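Sumska two-arm tabletop kit – README

Last edit 11 October 2021, Shuzhen Xie. Rough notes, fix as you go.

What you get: two arms with grippers, frame parts, cables and turnbuckles, black curtain, table mat, power brick, USB stick with the Marchuk software. Cups, trays and toys not included, bring your own. Light stuff only.

Setup
Bolt the frame first, then tension the cables. Don't overtighten. Home both arms before you put anything on the table. Takes 40 minutes if the holes line up, 60 if they dont. 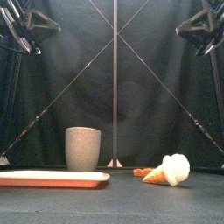 Running it
Start marchuk, pick left, right or both. Default speed is 30 percent – leave it there until you trust your calibration. Stop button kills both arms, not just the one you picked.

Known problems
Shiny white surfaces confuse the depth reading. Dim the lights or use matte.
Right arm drifts after more than 2 hours. Re-home it.
Config file gets overwriten on update. Back it up.

Support
Graritz handles spare fingers and cables. Software bugs to Canan Gezer. Firmware – ask Gregor Munro, include the log.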